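# Randillow Bin Picking Cell – Demonstration Visits

The Randillow is a bin picking cell for mixed parts. It is sold as a complete station and can be seen running at our Hulitz workshop before you order. Visits are open to buyers, integrators and teaching staff. Each visit takes 2 hours and is led by Lech Marciniak or Iwona Laskowska.

**What you will see**

The visit starts with the arm at rest and the safety briefing. Iwona then runs a set of picks from our own parts and explains the settings on the operator screen. After the break you can put in your own parts and change the pick order. Groups are limited to 5 people so that everyone can stand at the operator screen. 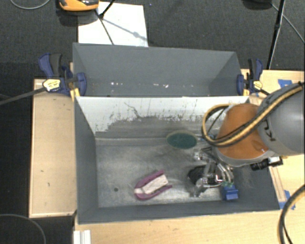 Parts for your visit should be chosen with the gripper in mind. Send us a list in advance, with the weight and longest side of each item. Bring the awkward ones as well as the easy ones. Our own mix is varied on purpose: a purple shoe-shaped piece, a flat-faced green oval and a small blocky blue piece can share one gray bin, and a blocky part lying close to the wall is a different job from one in the open. We do not accept glass, liquids, food or anything with a live battery.

Bins are held with clamps during demonstrations and can be changed between runs. If you use your own containers, tell us the inside dimensions and the wall height. Lena Sowa will check them against the reach of the arm and reply by email.

**Details**

- Location: Hulitz workshop, ground floor
- Start: 10 a.m. or 2 p.m.
- Group size: up to 5
- Closed-toe shoes required
- Order code for a demonstration visit: 1,772

**After the visit**

You receive the pick log for your parts and a written quote if you ask for one. The Enness operator software is included in the quote – the Helmy training package is priced separately. A second visit with revised parts can be booked through Maja Kozłowski. Visits for April are open for booking now.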